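### 3.2 Materials and setting

The study was carried out in nursery groups in two neighbouring towns, Laltari and Cukmont. In both towns most families speak Ha at home, and the children meet the school language for the first time when they enter the nursery. We were interested in how the words for plane shapes are learned in such a situation. In Ha, one common word covers every figure with straight sides, and speakers add the number of corners only when there is a need for it. The school language has a separate name for each figure, and several of these names are rare in daily speech.

The parents of 246 children gave their written agreement. Each child was seen three times during the school year, and the first visit took place before any teaching of shapes had started. The visits were short, and they were always held in the morning, when the children were less tired. A teacher known to the child stayed in the room, but she was asked not to help with the answers.

For the naming task we used the material which the nurseries already had on their shelves. We preferred this to a set of specially drawn cards, although it made the sessions less uniform. Children at this age are often silent in front of a new object, and in our pilot work the drawn cards gave very few spoken answers. Much of the shelf material carries the name of the shape in print (Figure 1). None of the children could read at the first visit, so we did not cover the words at that time. At the later visits they were covered with paper tape.

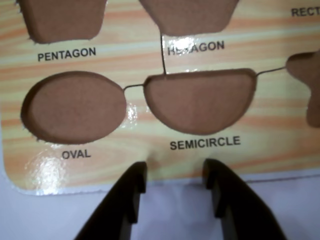 **Figure 1.** Part of a shape-sorting board, with the printed label "PENTAGON" under its recess.

### 3.3 Coding of the answers

All sessions were recorded in sound and written out by two assistants who speak both languages. The transcripts were then entered in Flika, the annotation program used in our department. An answer was coded as *target* if the child gave the school name of the shape, also when the pronunciation was not complete. It was coded as *home* if the child used the Ha word, with or without the number of corners. Names of objects, such as "house" or "roof", formed a third category. We kept them apart from the errors, as they show that the child has looked at the outline and compared it with something familiar.

In total, 432 answers could not be placed in one category by both assistants. These were discussed with the first author, and after the discussion only nine remained open. They were left out of the analysis which is reported in Section 4.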